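Visit report: Drultel ceramics works, Bruvska
January 11, 2021

The Drultel works stands on the east side of Bruvska, between the rail yard and the river. It makes tableware for canteens and hotels, with a smaller line of mixing bowls sold under the Mirkora name. We were met at the gate by Margit Katona, who runs the forming shop, and went through the plant in the order the clay does.

Raw material arrives by truck and is held in covered bays. The body is a blend of two clays with feldspar and quartz, mixed wet, screened, and pressed into cakes. The cakes are then pugged under vacuum to remove air. Katona keeps a test bar from each batch and measures its shrinkage before the batch is released. The bars are stored in labeled drawers along the corridor, going back to the old Nyitrai kiln, which was taken down before the present one was built.

Flatware is formed on roller machines, 5 in total, of which 2 were running. A slug of clay is dropped onto a plaster mold and spread by a heated head. Deep shapes take longer and have a higher reject rate, mostly from uneven drying at the rim. The shop has slowed the first drying stage for these shapes and raised the humidity in the cabinet. Rejects before firing go back into the slip. 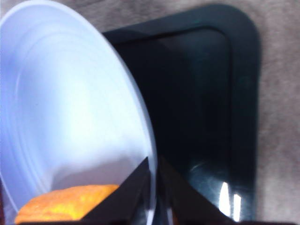
Large shallow bowl with a smooth, rounded rim. Faint concentric ridges show on the inner wall.

Glazing is by spray for large pieces and by dipping for cups. Glaze weight is checked on a scale at the end of the line, and the operator adjusts the spray pressure by hand. Imre Hegyi, the kiln foreman, would like this automated but puts a new tunnel car track ahead of it on his list.

The kiln is gas fired and almost 40 meters long. Cars are pushed through at a fixed interval, with preheating by exhaust air from the firing zone. Heat from the cooling zone is piped to the drying cabinets - a change Hegyi made himself and still has the drawings for. Cone packs are placed on every shift's first car and logged with the thermocouple readings.

Sorting is done under strip lights. Each piece is tapped and turned, and the rim is felt with the thumb. Seconds are sold at the gate shop, which carries 700 items and was closed for stocktaking during our visit.

Visits are by written request to the works office. Flat shoes are required, and the kiln hall is noisy enough that questions are best kept for the corridor.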